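10月29日,星期二

今天把暖气打开了,比去年晚了几天。早上起来客厅里手有点凉,我在Sirnier的控制面板上把模式从待机切到制热,外机响了一下,过了一会儿地暖分水器那边有水声。机器就算正式进入第二个采暖季。

去年春天以后陆续有人问我,燃气炉换成空气源热泵到底值不值。我一直没写,想等完整过完一个冬天再说。现在账单和记录都在手上,整理一下,主要给同样住老房子的人参考。新房保温好,情况不太一样,别直接套。 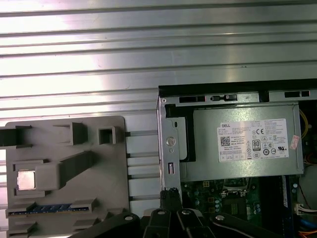 先说房子。我们住在Zirerness北边的坡上,砖墙,两层,前房主做过一次外窗更换,墙体没有外保温。楼下是地暖,楼上还是老式的铸铁暖气片。原来用的壁挂炉年头很长,换过一次水泵、一次主板,最后一次维修的师傅说配件已经不好找了。我和家里商量,与其再买一台燃气炉,不如趁这个机会换掉。

选机器花的时间比安装长得多。一开始看了几家的报价,差别很大,细看是因为有的只算了外机,有的把缓冲水箱、管道改造和电路都算进去了。最后选的是Zovham的一体式机组,由Kaewmanee安装。选他们的理由很简单,只有这一家上门之后逐个房间量了墙、窗和暖气片的尺寸,算了热负荷再谈型号。另外两家问了建筑面积就报了功率,而且都偏大。

来量房的是Lamduan Noiphan,后来安装也是她带的队。她当时指出的问题,事后看都说中了:

- 楼上北卧室的暖气片太小,低水温下不够用,要换成双排的;
- 阁楼的保温棉已经塌了,应该先补,再谈机器多大;
- 电表到配电箱那一段线偏细,要单独拉一路。

阁楼我自己补的,花了两个周末,浑身发痒。现在想来这是全部花费里最划算的一笔。补完以后她重新算了一遍,型号往下降了一档,机器差价基本就把保温棉的钱抵了。

安装过程没什么特别的。外机放在东墙外,离卧室窗户远一些,底下做了混凝土基座和排水沟。室外管道要求用25毫米厚的保温,我去看的时候有一个弯头没包到,说了一声,当天就补上了。如果你家也在装,建议自己绕着管路走一圈,弯头和阀门最容易漏。

下面说用起来的情况。

最需要改的是习惯。以前烧燃气,出门关掉,回来开大,半小时屋里就热了。热泵不能这么用。头两个星期我还按老办法,白天调低,傍晚调高,结果每天傍晚机器都全力运转,电表走得飞快,屋里反而到睡觉前才热起来。后来照Lamduan的建议,室温定在20度,全天不动,夜里也只让它自己略微降一点,情况就正常了。家里人开始觉得整天开着肯定费电,看了一周的读数之后也就不提了。

另一个要花功夫的地方是气候补偿曲线,就是室外越冷、供水温度越高的那条线。出厂设得很保守,水温普遍偏高。我的做法是每次往下调一档,等两三天,看最冷的房间能不能维持住,能维持就再调。调到有一个晚上北卧室明显凉了,再往回退一档,之后整个冬天没再碰过。这件事急不得,调一次看一个小时是看不出结果的,墙和地面都要时间。

还有就是楼上暖气片的温控阀。原来每个房间的阀门都拧在中间,热泵一来,水流不够,机器频繁启停。现在除了储物间,阀门全部开到最大,靠水温控制室温,启停少了很多。
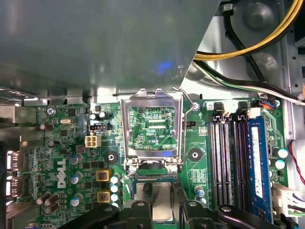 再说用电。我给热泵单独装了一块电表,每月月底抄一次,记在厨房那本挂历上。去年冬天最冷的那个月,采暖加热水一共用了1,220度电。这个数字刚看到时吓了一跳,后来对照前一年同一个月的燃气费,两边差得不多,热泵略便宜。到了3月,天气缓下来,只用了539度,这时候的优势就很明显了,燃气炉在这种不冷不热的天气里反而最浪费。

整个采暖季合起来看,运行费用确实省了,但省得没有广告上说的那么多。如果只算这笔账,回本要很久。我们家的情况是旧炉子反正要换,所以该比的是新燃气炉和热泵之间的差价,这样算就合理一些。如果你家的炉子还好好的,也没到年限,我不会劝你马上拆。燃气停用以后,那份每月固定的基本费也不用交了,很多人算账时会漏掉这一项。

电价方面,我们用的是分时电价。热水放在下半夜便宜的时段加热,早上洗澡够用。采暖我没有刻意避开高峰,试过一阵,在高峰前把屋子多热一度,然后停几个小时。地暖那层还行,楼上暖气片凉得快,家里人抱怨,我就取消了。

噪音问得也比较多。站在外机旁边能听见风扇声,隔着窗户在屋里基本听不到。除霜的时候声音会变,有一阵水流声,外机上还会冒一大团白汽。第一次看见时我以为坏了,打电话过去问,对方说正常。潮湿又接近零度的天气除霜最勤,真正干冷的日子反而少。邻居那边我提前打过招呼,一个冬天下来没人有意见。

不满意的地方也有。Sirnier的控制面板菜单太深,改一个热水时段要按很多下,手机程序偶尔连不上,要把路由器旁边那个小盒子断电重启。说明书的翻译也不好,“回差”这个参数前后用了两种叫法,我来回翻了几遍才对上。再就是缓冲水箱占地方,原来放拖把和梯子的那个角落没有了,梯子现在横在车库墙上。

故障只有一次,二月初报了水流量低,是过滤器堵了。老暖气片里冲出来的铁锈比预想的多,虽然安装时清洗过一遍。拆下来洗干净,装回去就恢复了。后来我每两个月洗一次,滤网上的东西越来越少。老系统改造的话,磁性除污器一定要装,位置也要留得方便,别装在水箱后面够不着的地方。

今年打算再做两件事。一是地下室顶板的保温,客厅地面靠北墙那一条总是偏凉,地暖的热量有一部分往下跑了。材料已经买好,堆在楼梯底下。二是把前门的密封条换了,旧的已经压扁,风大的时候能感觉到漏风。

补贴的事有人留言问过,各地不一样,而且每年都在改,我那次申请的条件现在已经变了,就不写具体数额了。能说的是,申请要在签合同之前提交,顺序反了就领不到。热负荷计算书、机器铭牌照片和电工的验收单都要留好,我当时被要求补交过一次验收单。

这几天夜里还不算冷,曲线先用去年的,等阁楼和地下室都弄完再看能不能往下调一档。过滤器周末要洗一次。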